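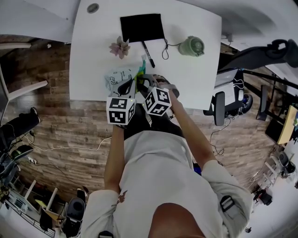
A desk-clearing task performed with a pair of hand-held grippers. The white cubes carry printed markers.

Desk clearing (robotics)

Desk clearing, also called surface tidying, is a household and office chore used to judge how well machines can handle everyday objects. The job is to take a desk covered in mixed items and leave it in order, with rubbish thrown out, small things put away and cables out of the road. Most people manage it while thinking about something else. For machines it remains one of the most absorbing open problems in home robotics, and progress on it has been a joy to follow.

Why it is hard

Rigid objects of a known shape, such as boxes and mugs, were the first to be handled well. A real desk has very few of these. A plastic bag changes shape each time it is touched, lets some light through and may be hiding something underneath. A pen is thin and rolls. A cord might join two objects that look separate, so that lifting a pouch drags a container along with it.

There is also the matter of judgement. A crumpled wrapper is usually rubbish, but a bag with printing on it might still have food inside. A small ornament looks like clutter to a program that has never been told otherwise. People settle these questions with a glance or a quick squeeze, and a gripper with two fingers and no sense of touch has much less to go on.

Teaching by hand

One popular way of teaching the chore is to have a person do it with hand-held grippers shaped like the ones a robot would use. The person sees and plans as usual but has to work within the limits of the tool. Printed markers fixed to the grippers can let a camera follow where each one is and how it is tilted. The recorded movements are then used to train a control program.

The method is cheap and quick compared with steering a robot arm from a distance, and it can be used at any desk, kitchen bench or shop counter. Its main weakness is that people are so good at recovering from a slip that the recordings may contain too few plain mistakes for a machine to learn from.

The Floteddale trials

The Floteddale trials were a set of desk-clearing tests organised by Teodoro Ledesma and run in May at a shared workshop in Moltport. The training set held 2,000 recorded clearings, all made by hand. A two-armed machine built by Hendex was then given 40 desks it had not met before, with 8 loose items on each and a limit of three minutes per desk.

Pens, pouches and lidded containers went well, and the machine showed a lovely knack for nudging a pen to the edge of a desk so it could be pinched from the side. Bags were the sore point. It often gripped a single layer of plastic and pulled it out from the pile without bringing the contents along. Ledesma called the pen trick "the best thing I've seen a robot work out from our recordings" and put the bags down as next year's job.

Current standing

No machine yet clears an ordinary desk as reliably as a person. Partial versions of the chore are much closer, especially sorting objects on a bare surface under steady light. The Castillo scale, used by several hobby groups, grades the work in 3 levels: rigid items only, mixed items, and mixed items with cords attached. The Hendex machine passed the first level and part of the second.

See also: Bin picking; Cable handling; Laundry folding; Two-handed manipulation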